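Seren Rosser
September 12, 2018

Sorting out the play kitchen, a thread. I've been putting this off since February and the toy box lid no longer shuts, so it has to be done.

1/ The plan is simple. Everything comes out, the bits that belong together go together, and whatever's left over goes to the charity shop on Edwards Street. I'm doing it on the white table because the small food vanishes on our carpet.

2/ First lot out. Plate, bowl, mug, the toaster oven and the food that goes with them. I'm treating this as one set, even though it was bought in dribs and drabs.

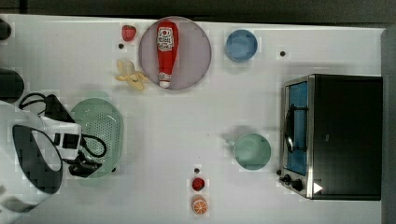

Ketchup on the plate for now. Strawberry and banana to the left, tomato and orange slice at the bottom.

3/ The toaster oven is staying. It takes up more room than everything else put together, but a play kitchen without something to cook in is just a box of fruit. It'll go on the low shelf with its door facing out.

4/ The mug can live next to it. I used to keep cups separately and all that happened was that tea got served in the bowl.

5/ Someone asked about storage. I bought two trays from Gukier last year and they're fine. Shallow, no lid, easy to wipe. I had deep tubs before that and would not go back – the small food sinks to the bottom and you end up tipping the lot out to find a strawberry.

6/ Perov do a similar tray with dividers. My sister has it. The dividers come out and then you have dividers to tidy up as well.

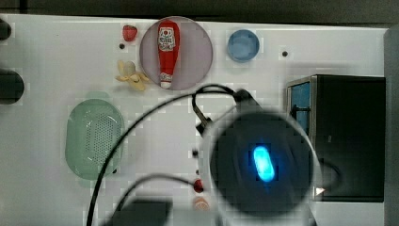
7/ Back to the sorting. I'm keeping the fruit together and giving the ketchup a place with the plates, as it won't stand up in a tray with everything else. Baskets with holes are good for food in general. You can rinse the whole lot under the tap and leave it on the draining board.

8/ On washing: warm water, a drop of washing-up liquid, old toothbrush for anything with grooves. Then a towel overnight. I don't put any of it in the dishwasher, having lost a Wolel teapot that way. The spout went soft and never recovered.

9/ Charity shop pile so far is a cracked saucer, a till with no drawer and 200 paper price stickers, unopened. The saucer is really for the bin.

10/ Reply to a few of you: yes, age 7 is still playing with it, mostly cafés now. The menus are very strict. There is no toast after lunch.

11/ Shelf next, once I've found the screwdriver. It wants moving down a notch so the oven fits.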